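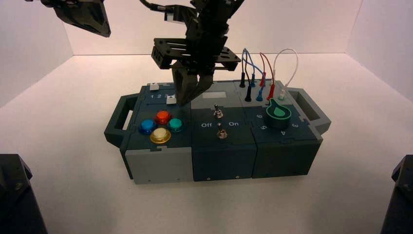
Police in Urkum are asking residents to check their sheds and garages after 15 break-ins were reported in February. Most of them happened between midnight and 5 a.m. on the streets near Pudton Road.

According to the police, the thieves took bicycles, garden tools and in 2 cases a motor scooter. The doors were forced with a flat tool. No one was hurt.

Six of the bicycles were found later behind the old Pulia warehouse and were already given back to their owners. The other bicycles are still missing.

Officers want to speak with anyone who saw a white van without side windows on Pudton Road at night – also if it seemed not important at the time. Please call the station desk at extension 1231. You do not have to give your name.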